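Call for Participants: Hand-Held Gripper Comparison, Clothes Handling

Nistmont
Posted 31 January 2024

Nistmont is looking for people to take part in a paid comparison of hand-held grippers. The work is folding, flattening and stacking ordinary clothes in a home setting, using a pair of grippers in place of your fingers. You do not need any background in robotics. You do need patience, two working hands and a willingness to fold the same shirt many times.

We have 20 places. Sessions run through February.

What the study is for

The Cukley project at Nistmont develops grippers for soft materials. A hand-held gripper has the same fingers and cameras that would go on the end of a robot arm, but a person carries it. This lets us try out a finger shape on real cloth before we mount it on an arm, and it gives us recordings of how people move when they handle cloth through a gripper.

We are comparing two finger sets. The Aquino set is the one we have used until now. The Stulomgate set is a newer design with a softer tip. Both fit the same hand-held body, so the weight in your hand and the position of the cameras stay the same when we swap one for the other. We want to know which set picks up a single layer of fabric more reliably, which one slips on collars and waistbands, and which one people would choose to keep using after an hour.

Earlier rounds were done by our own staff, who have had a lot of practice. Their results were close enough between the two sets that we could not pick one. We also suspect that staff have learned to work around the faults of the Aquino fingers without noticing. For this round we want people who have not held either.

What you will do

Each participant comes for two sessions on separate days. You use one finger set in the first session and the other in the second. Half of the participants start with Aquino and half with Stulomgate, and we assign the order.

A session lasts 105 minutes including breaks. It goes like this:

Introduction and fitting. A member of the team adjusts the hand strap, shows you the trigger and lets you practice on a towel.

Single garments. You lay a garment flat on the bed, straighten the edges and fold it. Shirts, pants, and a few items with buttons or hoods.

Stacks. You move folded garments onto a pile without the pile coming apart.

Mixed pile. You start with a heap of clothes and work through it in any order you like.

Questions. A short form, then a conversation with one of us. Please be blunt. If the gripper made your wrist hurt or you hated it, we need that written down.

You work with a gripper in each hand. Cameras on the grippers record throughout. There is no penalty for dropping things, and you will not be hurried. We time each fold, but your payment does not depend on the times. 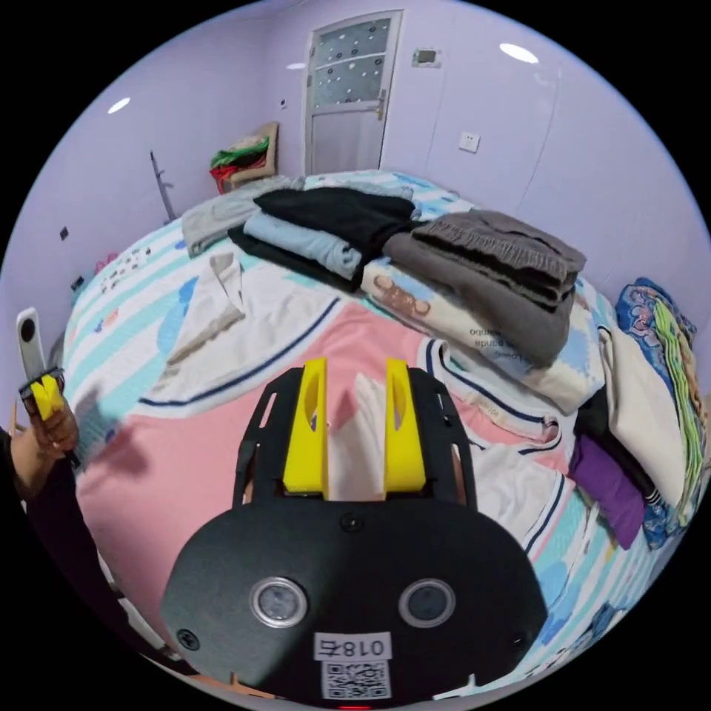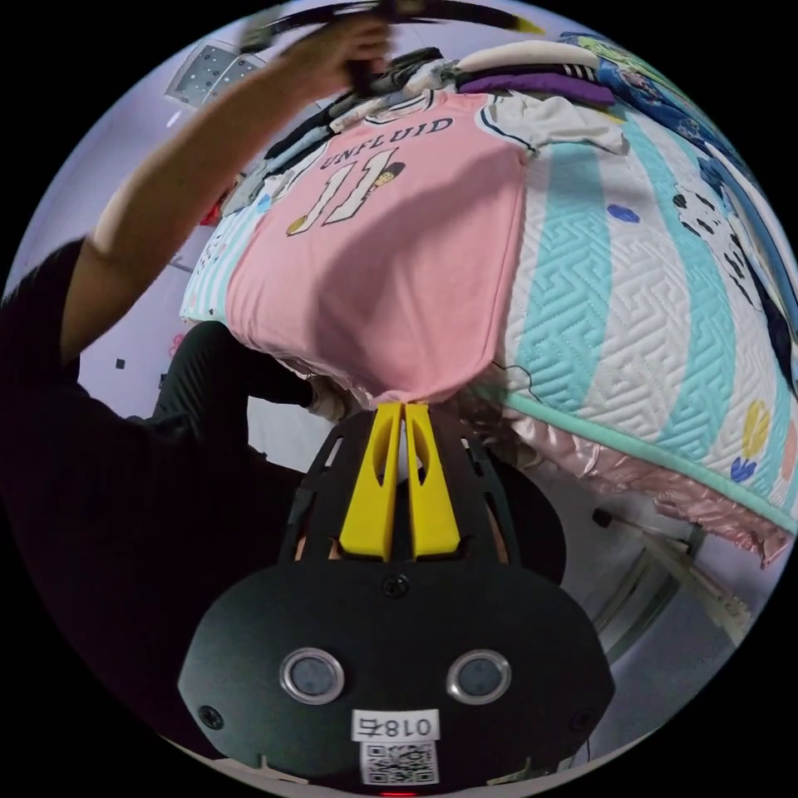

Clothes handling on a bed with the hand-held gripper, yellow fingers fitted.

Where it takes place

Sessions are held in furnished rooms, on beds and tables of normal household height. We do this on purpose. A lab bench with a gray mat gives clean recordings but does not tell us much about patterned sheets, soft mattresses or cloth that sinks when you press on it. Some of the work is done standing and some sitting or kneeling at the edge of the bed. Tell us ahead of time if kneeling is a problem and we will set the tasks up at a table.

The address is sent with your confirmation. There is an elevator. Street parking is limited in the mornings.

Who can take part

You can apply if you:

- are 18 or older
- can hold a device in each hand for up to 15 minutes before a break
- can see well enough, with glasses if you wear them, to line up the edges of a shirt
- can attend both sessions in February
- have not worked with Nistmont grippers before

We would like a mix of left-handed and right-handed people. Left-handed applicants are especially welcome, as we had only two in the staff rounds. People who fold clothes for a living (laundry, retail, hotels) are welcome, and so are people who never fold anything.

Please do not apply if you have a wrist, elbow or shoulder injury that is still healing. If you had one in the past and are unsure, write to us and we will talk it through.

Payment

You receive $87 for each completed session, paid by bank transfer within two weeks of the session. If you stop partway through, you are paid for the full session you started. Travel within the city is repaid against a receipt or ticket.

If we have to cancel on the day because of an equipment fault, you are paid for the session anyway and offered another time.

What to bring and wear

Wear something with close-fitting sleeves, or sleeves that roll up and stay up. Loose cuffs get into the fingers. Please take off rings, bracelets and watches before the fitting. Long hair should be tied back.

We supply all the clothes you will handle. Do not bring your own. The garments are a fixed set so that results can be compared from one person to the next.

Water and snacks are provided. Lunch is not.

Recordings and personal information

The cameras on the grippers have a wide view. Your hands and arms will be in the recordings nearly all the time, and your face may be in them now and then. Faces are blurred before the recordings leave the study team. Sound is not recorded during the tasks. The conversation at the end is recorded as sound only, and only if you agree to it.

Recordings are stored under a number and not under your name. The list that links names to numbers is kept separately and deleted when the comparison is finished. You can ask us to remove your recordings at any point before then. After the list is deleted we have no way to find them.

The recordings will be used to compare the two finger sets and, if you give separate consent, to train the controller that closes the fingers on a robot arm. Saying no to the second use does not affect your place or your payment.

Risks

The trigger takes some force and your forearms will probably be tired afterward. A few staff members had sore thumbs the next day. The fingers can pinch skin if you close them on yourself. The pinch is not strong, but it is unpleasant. Stop whenever you want to and tell the person running the session.

How to apply

Send an email to Felista Gachanja, study coordinator, at the address on the Nistmont contact page. Put "Cukley participant" in the subject line and include:

- your name and a phone number
- whether you are left-handed, right-handed or both
- days and times in February that you cannot do
- anything we should know about kneeling, standing or lifting your arms
- whether you have used any hand-held gripper before, ours or someone else's

You do not need to send a résumé. We answer every message, normally within three working days. Places are filled in the order that complete messages arrive, except that we will hold a few back to keep the balance of left-handed and right-handed people. Once the 20 places are taken we keep a waiting list, and people on it may be called at short notice.

Questions about the equipment, the finger sets or how the measurements are made can go to Njoroge Simiyu, who runs the gripper testing. He can also tell you the weight and dimensions of the hand-held body if you want to know before deciding.

Later rounds

A second comparison is planned once this one is done, with the winning finger set and two different camera positions. It will be open to people from this round and will be advertised separately. If you would like to hear about it, say so in your email. Taking part now does not commit you to anything later.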